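Werutholm Table Skills Project
Progress report to the Lerine Fund
Prepared by Rajeshwari Mudaliar, Oct 26, 2023

We're past the halfway point of the grant and I'm so pleased with how the table-setting strand is coming along! Since our last report we have finished 40 sessions, and the tableware list you approved in the spring has been bought in full. The total spent on dishes, cutlery, mats and furniture stands at $3,327, leaving $167 in that line for breakages.

The biggest change has been the dishes themselves. Our first set was plain white and everything looked alike once it was stacked, so Thenmozhi D'Souza went back to Huamán and picked out pale green bowls in two sizes, small cream cups with a bit of speckle in the glaze, and square off-white plates. They are lovely to look at and much easier to talk about - "the green one on the square plate" gets everyone to the same spot right away. 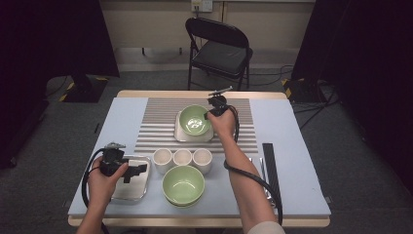
We also settled on a standard layout for the start of each session. The ridged gray and white mat goes at the far side of the table with the plate on it and a bowl on the plate. The cups line up in a row just in front of the mat, and the larger bowl sits in front of them with the cutlery to its right. Costel Gashi wrote this up on one page, and new helpers can now lay the table in a few minutes without calling one of us over.

The room is working well too. We kept the light blue-gray table and the folding chairs with padded seats, and put the savings toward a second set of cups.

Two things are behind. The drying rack from Clesow was due in September and still hasn't come, so we are towel-drying everything (slow, but fine). And the storage labels need redoing, as the first batch peeled.

Next up is clearing and stacking, with 112 place settings planned before the final report. Nicanor Robles will send the updated budget sheet separately. Please do come by and see a session - we'd love to have you at the table.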